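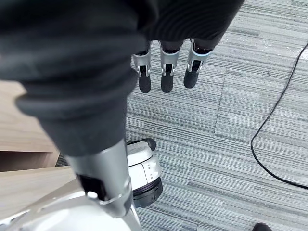
Re: Pereyra stand, storage charge and the autumn meet
Sun 12 October
Posted by the list secretary

Two replies to the message below. Storage first.

> In August the shed at Nondia asked us for 700 for the winter, and I can't find
> that anybody answered. Can we leave the tents and trestles there or not?
> Also, is the walk on the Trivard side still on, and which map do we need?

We can leave them. The 700 was paid from the tea money, which stood at 3775 before the payment went out. The charge covers the tents, the trestles and the signs, but no gas bottles, so whoever has the two small ones please keep them at home.

The walk is on. Park at the lower Pereyra car park, because the top one is shut for drainage work. The old sheet still shows the footbridge at Zekton. It has gone, and the path now follows the field edge to the road, which adds a bit under a mile. There were 32 names down when I last looked. The pub can seat us all if we order by Thursday. Soup, pie or the vegetable thing. 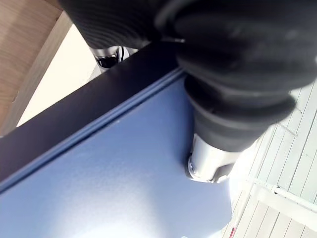

Blue panel, with a few scuffs and specks on the surface.

Dogs are fine on leads. There are sheep in the second field and the farmer has asked us once already. Bring a torch if you mean to stay for the meal.

Recent on this list
Re: Lost walking pole, Zekton
Bus 136 timetable change
Spare map cases
Subs for next year

Comments (3)

Is the pie the same as last year? If so, soup for me.

The 136 doesn't stop at the lower car park on Sundays. Get off at the church and walk down.

I have one of the gas bottles. Will keep it in the garage.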